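Planning the Gutico cabinet corner: what we bought, what we will buy next

Equipment notes from the Amaral workshop

In June we must hand in the equipment plan for the second part of Gutico. The first part was paid from a small budget and we learned much from it, mostly about the small things which are not on the first quotation. I collected the notes on one page, together with two photos from the cabinet corner, so that other groups who plan to buy hand-held grippers can compare with their own lists.

Gutico is about opening and closing ordinary household furniture. People do the movements with a gripper in the hand, we record them, and later the robot arm learns from the recordings. The arm is not part of these notes. It has a separate budget and a separate headache.

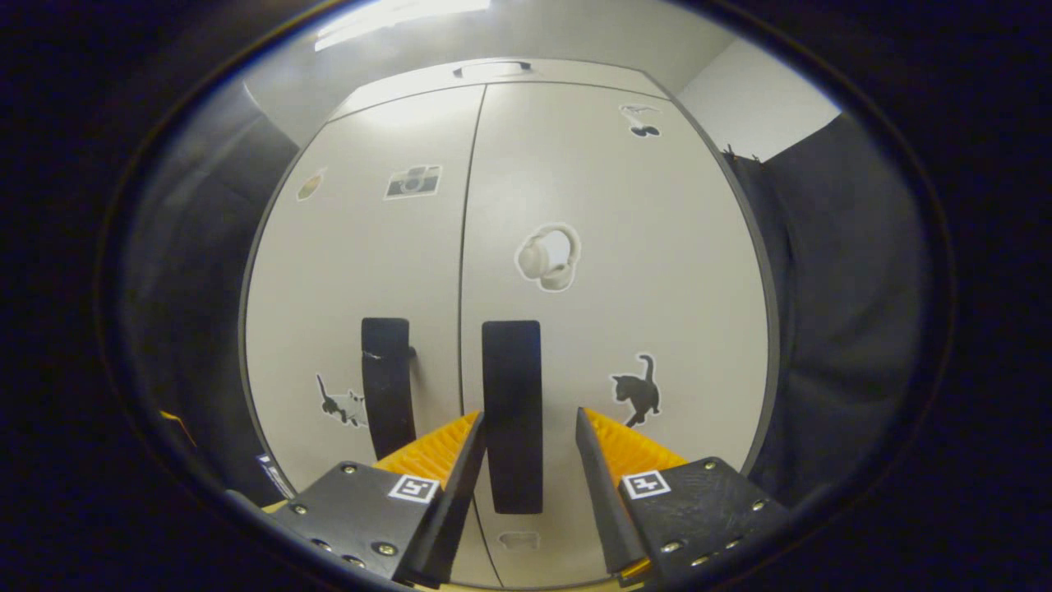 Reading time: five minutes

Gripper at the white two-door cabinet, with the black handle of the right door between the yellow ribbed pads. The square markers on the fingers are worth a line in every budget, and I come to them further down.

The furniture

The cabinet was the cheapest thing on our list and the one we discussed the longest. We wanted tall doors with long vertical handles, which a two-finger gripper can hold at different heights. Round knobs were the other candidate. They are in the plan for the second part, together with a drawer unit.

My advice is to buy furniture from a shop which will still sell the same model next year. When a hinge is tired you want to replace the door, and a door of slightly different width means that old and new recordings do not match so well. We now budget one complete spare for every piece of furniture and store it flat in the box.

Stickers cost almost nothing. The plain doors are very similar to each other in a camera image, and the cats and the headphones give the software something to hold on to. We buy them in mixed packs and write down which sticker is on which door. If you forget to write it down and one falls off, you will be searching in old recordings for an afternoon.

The grippers

We asked two suppliers for a quotation, Gukard and Drutar. Both sell a hand-held gripper with two parallel fingers and soft pads. Gukard was cheaper per piece, but the camera bracket, the cable and the straps were separate positions, and the delivery was also separate. Drutar offered a set of 2 grippers with brackets and cables for 1,502 euros, before tax. When we had added everything on the Gukard side, the difference was so small that we decided on delivery time and took Drutar.

I recommend making such a comparison on one sheet, with the same lines for each supplier, also when a line is empty. An empty line is a question that you should send by e-mail before you order. We sent four such e-mails and each answer changed the total.

Please check also if the price includes calibration. In our case it did not, and the first calibration took more working time than we had planned. Working time is money too, although it never appears on the invoice of the supplier.

Parts that wear

The ribbed pads are the part we change the most. On smooth handles they last a long time. On narrow handles with hard edges the ridges are damaged sooner, and then the grip is not the same as in the earlier recordings. For the second part we have put 44 pads in the budget, ordered in one delivery so that all of them come from the same batch. It sounds like a large number. Divided over all grippers and all months of the project, it is a careful number and I would not go lower.

Screws are cheap, but they become loose when the gripper is opened and closed all day. We put a small box of the correct screws and a suitable screwdriver on the list for each station. Before that, one screwdriver was travelling through the whole building.

Markers must be flat and clean, and they must have the correct size. We print them on matt material, and a replacement sheet is kept for each gripper. If the corner of a marker lifts, the whole marker is replaced. We do not glue it down again.

Planning for the second hand

Some doors can be opened with one gripper. For many household movements you need a second one, and that changes the budget more than I expected. It is more than one more gripper: you need another camera, another cable, more storage, and enough floor for people to work near each other without touching. In the view from one gripper, the other gripper comes in at the right side, strapped in white, with its camera on a bracket above and a white cable going down.
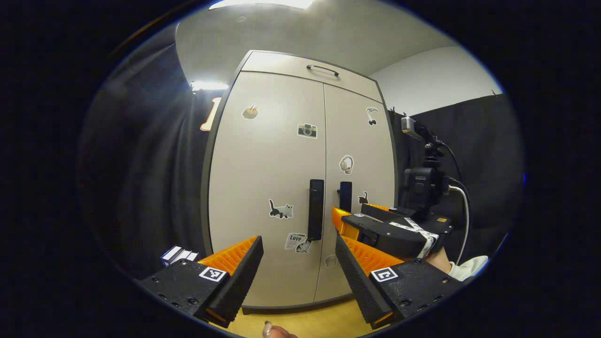
Storage is the position where our first plan was most wrong. We had calculated the size of one recording and multiplied it by 200, the number of recordings we wanted for each task. What we forgot was that failed attempts are kept also, at least until somebody has looked at them, and that there is a second copy of everything. For the new plan we multiply first by the number of cameras, then by two for the copy, and we leave free space on top. The disks are bought in June with the other equipment. Buying them one by one during the year was more expensive and it interrupted the work.

Cables deserve a short remark. A cable which hangs from a moving hand bends always at the same place, close to the plug. We had good experience with soft cables which are a little longer than necessary. Our rule for the plan is one spare cable per camera, and the spare lies in a drawer in the same room.

The room

Curtains were on our list from the beginning, a dark fabric on rails. They keep the background calm and they can be pushed away when the room is needed for something else. I would buy them again. Measure the height from the rail to the floor in several places before you order, our floor is not level and one order had to be changed.

Light is a more difficult question. We use the ceiling light and have not yet decided if additional lamps are good value. The arm must later work in normal kitchens and bedrooms, where the light is also not perfect. There is now a line for two lamps with the remark "optional", and it will be the first line that I remove if the total is too high.

Still open

Drutar has not confirmed if the new version of the finger fits on the old mounting plate. If it does not fit, the pads must be calculated again.

Gukard has offered us a gripper to try for a month. The shipping is at our cost, both ways – this is already in the plan.

The drawer unit is not chosen. If you have used one with strong runners which survived a whole year of recordings, please write to the workshop address at Amaral, with the model name and the price you paid.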